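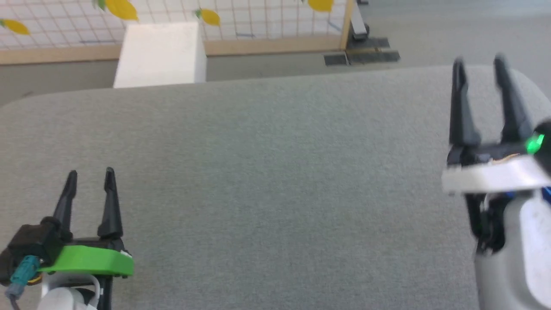
Clumia 한국어 가정식 레시피 데이터셋

Clumia는 집에서 쓰던 요리 메모를 모아 정리한 한국어 텍스트 데이터셋입니다. 냉장고에 붙어 있던 쪽지, 가계부 귀퉁이에 적힌 김치 양념 비율, 이모가 문자로 보내 준 조림 순서 같은 글이 들어 있어요. 요리책 문장과는 결이 아주 달라서 읽다 보면 시간 가는 줄 모릅니다!

구성
전체 레시피는 905건이고, 그중 500건은 재료와 분량을 사람이 직접 표준 단위로 옮겨 두었습니다. 나머지는 원문과 분류만 있습니다. 분류는 국·찌개, 조림, 무침, 전, 김치, 장아찌를 포함해 모두 19개입니다. 떡과 한과는 처음에 하나로 묶었다가 3월 판부터 나누었습니다.

파일
recipes.jsonl 원문과 분류
units.csv 단위 환산표
regions.csv 지역 표기 (비어 있는 칸이 꽤 많습니다)
CHANGES.txt 판별 변경 내용

필드 설명
id: 레시피 고유 번호. 삭제된 번호는 다시 쓰지 않습니다.
title: 적은 사람이 붙인 제목. 제목이 없으면 첫 줄을 가져왔습니다.
body: 원문. 맞춤법과 띄어쓰기를 고치지 않았습니다. "무수"도 "무우"도 그대로 있어요.
category: 분류 이름.
ingredients: 재료 목록. 표준화한 레시피에만 있습니다.
amount_raw: "한 움큼", "자작하게", "간 봐 가며" 같은 원래 표현.
amount_std: 그램이나 밀리리터로 옮긴 값. 옮길 수 없으면 비워 둡니다.

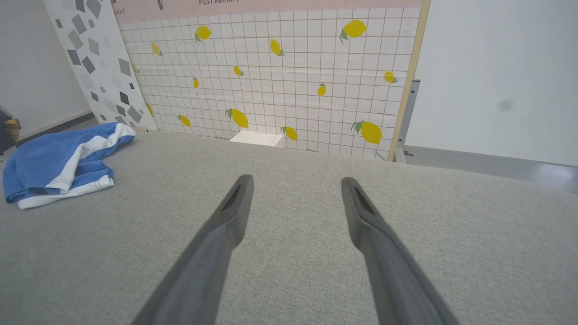 단위 환산은 이 작업에서 제일 재미있고 제일 오래 걸린 부분입니다. 같은 "한 국자"라도 집마다 국자 크기가 다르고, "종지"는 더합니다. 그래서 한 집에서 온 레시피끼리는 같은 환산값을 쓰고, 집이 바뀌면 값을 새로 잡았습니다. 밥숟가락은 평평하게 깎은 것과 수북한 것을 따로 적었는데, 소금과 고춧가루에서 차이가 제법 커서 이렇게 나누길 정말 잘했다 싶어요. "갖은양념"은 손대지 않았습니다. 무엇이 들어가는지 원문에 나올 때만 재료로 풀었습니다.

수집과 동의
글을 내준 분들께 공개 범위를 설명하고 동의를 받았습니다. 이름, 전화번호, 동네 이름은 지웠고 "막내네", "큰집" 같은 호칭은 남겼습니다. 본인의 글을 빼고 싶다면 id를 적어 이슈로 남겨 주세요. 다음 판에서 제외합니다.

알려진 한계
경상도와 전라도 레시피가 많고 제주와 강원은 아주 적습니다. 지역별 맛을 비교하는 용도로는 무리가 있어요. 김장 양념은 배추 포기 수가 적히지 않은 글이 여럿이라 비율만 믿으셔야 합니다. 알레르기 정보는 따로 표시하지 않았으니 식단 추천 서비스에 그대로 넣지 마세요. 장아찌와 젓갈의 보관 기간도 적은 사람의 경험일 뿐, 안전 기준으로 확인한 값이 아닙니다.

불러오기
한 줄에 레시피 하나가 들어 있고 인코딩은 UTF-8입니다. 스프레드시트에서 csv를 열 때 글자가 깨지면 가져오기 메뉴에서 인코딩을 직접 골라 주세요. 검색 도구 Wisham을 쓰신다면 body와 amount_raw만 색인해도 충분합니다. "자작하게"로 찾아보세요. 조림이 줄줄이 나오는데 집집마다 물 잡는 법이 달라서 한참 구경하게 됩니다.

기여
오타 신고보다 환산값 제보가 더 반갑습니다. 집에 있는 국자나 종지에 물을 담아 무게를 재고, 가능하면 6번 반복한 값을 모두 적어 주세요. 평균만 보내셔도 받습니다. 새 레시피는 한 건씩 따로 올려 주시면 검토가 빨라요.

감사
환산표 형식을 잡아 준 Saqib Rizvi 님께 고맙습니다. 덕분에 "꼬집"에도 제자리가 생겼어요! 제보는 매주 목요일에 모아서 확인합니다.

라이선스
원문과 분류는 CC BY-NC 4.0, 단위 환산표는 CC0입니다.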